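6/6/21

Up early and out along the canal as far as the second lock. 2646 steps there by the thing on my wrist, and more coming back as I went round by the allotments. The towpath is still shut past the bridge. There has been a sign up since February saying it will reopen shortly.

Met Catriona Hepburn near the boats. She has given up on the Ogilvie plot and handed the key back -- too much bindweed, and her knee is no better. She offered me her water butt if I can shift it. I said yes before thinking how. It holds 400 litres and won't go in the car.

Home by eleven. Made soup from the last of the leeks and did the dishes after.

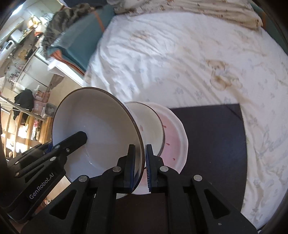 In the afternoon I sowed the second lot of beetroot and put canes in for the beans. Three of the courgettes have been eaten down to the stalk. I put what was left of the pellets round the others and will look again tonight with the torch. The broad beans have blackfly on the tips, so I pinched them out and put them in the bin, not the compost.

Rang my brother at four. He starts at Orkero a fortnight tomorrow and is worried about the drive. He talked about that for a good while and then about his fence. He may be able to borrow a van for the water butt, but only in the evening.

Read two chapters and fell asleep in the chair. Rain started at eight -- light, but enough that I needn't water. Must pay the plot rent this week and find the other glove.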